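Marks on matte white walls and boards

Identify the mark before wetting it. Gray scuffs sit on the surface and usually lift with a dry white eraser. Rust-brown specks and streaks may be dried residue or may come from a fastener behind the paint. Faint blue lines are often pen or marker.

Work dry first, then damp. Mix 7 ml of dish soap into 200 ml of lukewarm water, wring the cloth hard, and blot from the outside in. Matte paint burnishes under pressure and the shiny patch stays.
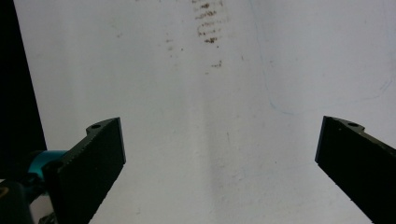

Brown marks that return after drying need a stain-blocking primer. Spot prime, leave it overnight, then apply two thin coats of the wall color. Marker gets the same primer, as it bleeds through ordinary latex.

Check the result by daylight, at a low angle. Side light shows smudges that a ceiling lamp hides.

Remo Aigner, Wundport workshop notes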